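Why Do We Sort Things Into Baskets?

Think about the last time you lost something small, like an eraser or a sock. You probably looked in a lot of places before you found it. Sorting is a way to make that looking shorter. You put things that belong together in one place, and you do it the same way each time. 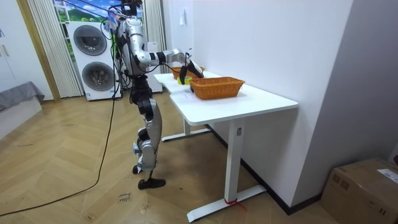
What is a basket made of?

Many baskets are wicker. Wicker is the name for a way of weaving, and it can be done with several kinds of plant. Willow is one. It grows long, thin shoots that bend easily when they have been soaked in water. Rattan is another. It is a climbing palm that grows in warm forests.

The weaver starts with the base. Stiff pieces stand up from it, a bit like fence posts, and these are called stakes. Thinner pieces go in front of one stake and behind the next, over and over, until the sides are tall enough. As the wicker dries it gets firm and holds its shape.

Wicker baskets can be round, oval or rectangular. Rectangular ones fit side by side on a shelf or a desk without wasting much space. The little gaps in the weave let air through, so things inside don't get musty.

Why use two baskets?

With one basket you can only put things away. With two, you have to make a choice. Does this go here or there? That choice is the sorting part.

You need a rule before you start. Here are some rules that work:

Soft things and hard things
Things for drawing and things for building
Things to keep and things to give away

Some objects are tricky. A sponge is soft, but it might also be a painting tool. Where it goes depends on your rule – the sponge stays the same.

Try it yourself

You need 2 baskets or boxes, a table, and a pile of small things from around your room.

1. Put the baskets on the table with a space between them.
2. Choose your rule and say it out loud.
3. Put one object in the space between the baskets.
4. Decide where it belongs and move it there.
5. Keep going until the pile is gone.

Now tip everything out and sort it again with a new rule. Look at which objects changed baskets and which ones stayed.

Words to know

Rattan: a climbing palm with long, tough stems
Stake: an upright piece in the side of a basket
Wicker: bendy plant stems woven into baskets or furniture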